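Living with stone

Stone worktops cost more than most of the kitchen around them, and plenty of buyers find out about the upkeep afterwards. Merkano, a stone yard in Jalura, sold 241 of them last year and now gives every customer a care sheet.

Sealing comes first. Marble needs it once a year - twice if you cook with a lot of lemon or vinegar. 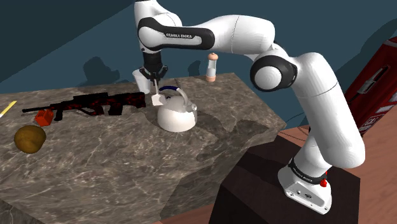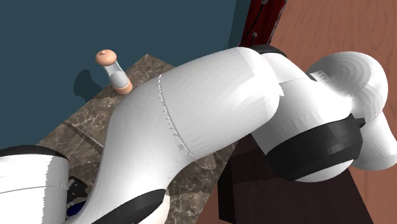
Brown stone countertops hide crumbs better than white ones.

For daily cleaning, warm water and a drop of washing-up liquid will do. Keep bathroom sprays away from it. Small scratches can be polished out at home, but a chip is a job for the yard. Merkano charges 300 for a visit, and the wait in March was two weeks.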